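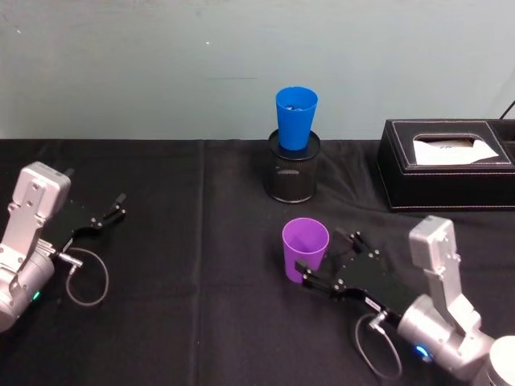

Unit 2: Surface Preparation and Scuff Resistance of Interior Wall Coatings

Course notes, Potcombe evening program in building maintenance. Read before the September practical.

1. Scope

These notes cover water-based coatings on plaster and drywall. Exterior masonry paints and floor coatings are treated in Unit 4.

2. Binder and pigment

A wall paint consists of binder, pigment, filler, water and small amounts of additives. The ratio of pigment and filler volume to total dry film volume is the pigment volume concentration (PVC, not to be confused with the plastic). Below the critical value, the binder fills all the space between particles and the film is closed. Above it, air remains in the film. Flat ceiling paints are usually formulated above the critical value — they hide well but mark easily and do not tolerate washing.

Gloss falls as PVC rises. A matte finish that can be scrubbed therefore needs a harder binder or a finer filler, and costs more.

3. Types of surface damage

Burnishing: a shiny patch left by rubbing. The film is polished but intact.
Scuffing: material from another object is transferred to the film, or the top of the film is displaced.
Chipping: film is lost down to primer or substrate. Small chips on a colored wall show as pale specks if the layer beneath is white.
Streaking: uneven sheen, often from partial cleaning or from rolling back into paint that has begun to set.

Dried splatter can look like chipping from a distance. Run a fingertip over the mark. A raised speck is a deposit; a recessed one is a loss. 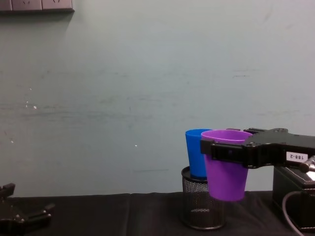 Fig. 1. Painted wall with dark scuff marks, faint horizontal streaks and small white specks.

4. Assessment

Inspect under side light, with the lamp held close to the wall. Record the height of each band of marks above the floor. Damage at table height is treated separately from damage at baseboard height, as the repair areas rarely overlap.

For the washability test, use the Terus pad and the Wollora panels from the store room. Panel 307 is the reference. Run 400 strokes, rinse, dry and compare. Panels that show no change continue to 1000 strokes.

5. Repair

Wash with mild detergent and rinse twice. Fill losses, sand flush and spot prime. Recoat from corner to corner — a patch in the middle of a wall will usually flash, even with paint from the same can.

6. Reading

Ó Conaill handbook, chapters on film formation and sheen. Bring the worksheet, completed up to section 3.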